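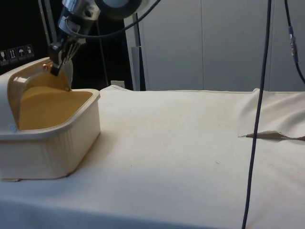

Mahfuz Howlader

So I've been rewriting the lid code again. If you read my post from May you may remember I was very pleased with myself for getting the old version to work, and I said something like "I don't think I'll have to touch this for a while." Ha.

The short version of the problem is that a lid on a hinge is a really rude thing to ask a motion planner about. Most of what I do with the arm is "go from here to there and don't hit anything," and the planner I use (Fanent, same as before) is great at that. But once the fingers have hold of the edge of a lid, the arm doesn't get to choose its path anymore. The hinge chooses. The fingertips have to travel along an arc around an axis you can't see, and if your guess at that axis is off, the arm happily pulls against the hinge until something slips, or the controller gets upset and stops.

My old code had the arc typed in by hand. I measured the bin with a ruler, put the numbers in a config file, and that was that. It worked fine as long as the bin sat exactly where I'd measured it. Bump it a little and you got this awful creaking and then a protective stop.

The new version guesses the hinge as it goes! I start with a rough axis from the depth cloud, pull the lid a tiny bit, look at where the fingertips went and what the wrist forces did, and fit a circle to that. Then pull a bit more and fit again. The first few points are nearly useless because such a short piece of arc looks like a straight line (the fit once told me the hinge was out in the parking lot), so I put a prior on the radius and let it fade out as the data comes in. After 9 points it settles down nicely. By 40 it hardly moves.

The control side is plain old compliance. Stiff along the arc, soft across it, so if the circle is a bit wrong the arm gives way instead of fighting. I spent two whole evenings chasing a wobble that I was sure was my gains, and it was my force filter adding lag. I should've plotted it on day one. I always say that and I never do it.
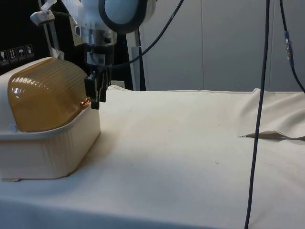 Perception is where I'm still grumpy. Shiny, see-through plastic is miserable for a depth camera. You get a nice solid base and then, where the lid should be, a sort of Swiss cheese with a few points floating behind it. I tried filling the holes, which made it look pretty and be wrong. What I do now is ignore most of the lid and find the rim of the base, because the base is opaque and comes through clean, and then work out where the lid edge has to be from that. It isn't clever but it's a lot steadier.

I also finally moved all my logging over to Skoler, which I'd been putting off forever. Every attempt now saves the joint states, forces, the hinge fit at each step and a stop reason, and I can scrub through the whole thing with one slider. I have 1,395 attempts in there, counting the old ones I converted (the converter script is horrible, please don't ask for it). Being able to sort by stop reason is my favorite thing right now. I found a whole pile of stops that were all the same bug: the fingers closing before the arm had finished settling. One missing wait!

Next up is letting go of the lid, which sounds trivial and isn't. If you just open the fingers while the lid is still loaded, the arm jumps a little. I want to ramp the force down first and then release, and I'd like to run it 100 times in a row without babysitting before I believe in it. I'm also thinking of pulling the hinge fit out into its own little package. The working name is Iromham, and no, it doesn't stand for anything, I just liked how it looked in the import line.

If anybody has a good way to pick that starting radius without measuring, leave me a comment. I've got a half-baked idea about using the width of the base, but I haven't tried it on anything except this one bin.

This site uses cookies to remember your preferences and count visits. By continuing to browse you agree to our use of cookies. Accept | Learn more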